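Forma de pão Skomer com tampa — 13 x 13 cm, aço aluminizado

Imprimir | Enviar por e-mail

Voltou ao estoque! Quem me acompanha sabe que a Skomer quadradinha acabou em fevereiro e desde então recebo mensagem toda semana perguntando por ela. Chegou uma remessa nova da Kendham e já separei as reservas de quem estava na lista.

Uso essa forma em casa há 2 anos, quase sempre para pão de leite (aquele de miolo bem fechado, que a gente fatia fininho para sanduíche). A tampa corre num trilho e segura o crescimento, então o pão sai reto em cima. Se quiser o topo arredondado, é só assar sem ela e colocar um pouquinho menos de massa.

Medidas internas: 13 cm de lado, 13 cm de altura. Vem com tampa de correr e quatro furinhos no fundo para o vapor. Não vai à lava-louças — já estraguei uma assim e fiquei com raiva de mim mesma.

Antes do primeiro uso, lave à mão, seque bem, passe um fio de óleo e leve ao forno vazia por 16 minutos. Depois é só untar com manteiga e mandar ver. Na cozinha eu deixo a massa crescer dentro da própria forma, com a tampa quase toda fechada, até faltar um dedo para encostar.

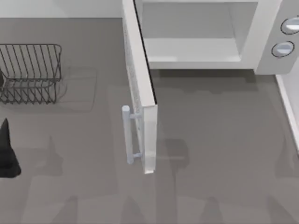 Posso usar a forma no micro-ondas?

Ela é de metal, então fica só para forno convencional, a gás ou elétrico. Para amornar fatias de pão, tire da forma e use um prato de louça.

A forma da Imhof, que também vendo, é um pouco mais pesada e doura mais a casca. Eu gosto das duas, mas para massa doce prefiro a Skomer, que queima menos no fundo. Para quem vende pão sob encomenda, faço preço melhor a partir de 2 unidades, me escreva antes de fechar o pedido!

Comentários

Inger Thorlacius: A minha chegou ontem. A tampa estava dura no começo, passei óleo no trilho e soltou. O pão ficou lindo!

Dexter Brannigan: Serve para massa de fermentação natural ou cresce demais?

Resposta da loja: Serve sim, Dexter. Comece com menos massa e vá ajustando.

Veja também
Forma de pão Imhof, pesada
Pano de linho para fermentação Jeltham
Espátula de massa Kendham
Grade para esfriar pão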